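Chapter 5
Teaching by Demonstration

In this chapter you will learn how a person passes a task to a robot by driving its arms, what gets recorded along the way, and how to judge whether a recording is good enough to train on.

5.1 Two ways to show a task

A robot can be shown a task by hand or by remote control. In the first method the teacher takes hold of the arm and moves it through the job while the joints are left free. It needs little equipment and suits a single arm bolted to a bench. It works poorly once there are two arms and a base that moves, because a teacher has only two hands.

In the second method, called teleoperation, the teacher stands somewhere else and works a pair of controllers. The robot copies the motion, and the teacher sees what its camera sees. The robot may be a real machine or one in a simulator. The software used in this book, Tuketti, handles both and stores them in the same format.

One complete run of a task is an episode. The exercises use the Trotumon set, which holds 504 episodes. Of these, 400 are for training and the rest are kept back for testing.

5.2 Carrying through a doorway

Our main task is simulated. A two-armed robot has to carry a tray from the house into the garage. The teacher must keep both grippers level, steer the base, and allow for a door that may hide part of the route. If one hand gets ahead of the other, the tray twists. Before reading on, write down where you would slow down. 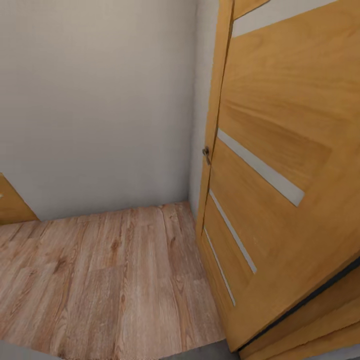 Robot's view, indoors, by the open door.

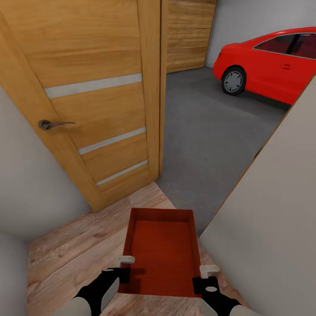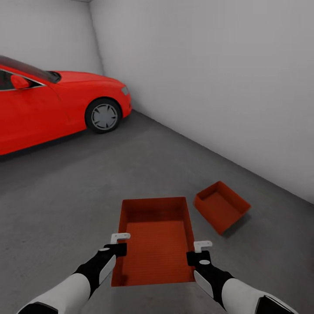
Robot's view in the garage, with the larger tray in both grippers.

Lutard, on reading a draft of this section, objected that slowing down is only half the skill. A teacher who pauses at every doorway trains a robot that pauses at every doorway, and the pauses get longer when the model is unsure. The advice was to practice the route 4 times with recording off, then record at one steady pace. Exercise 5.1 asks you to test this.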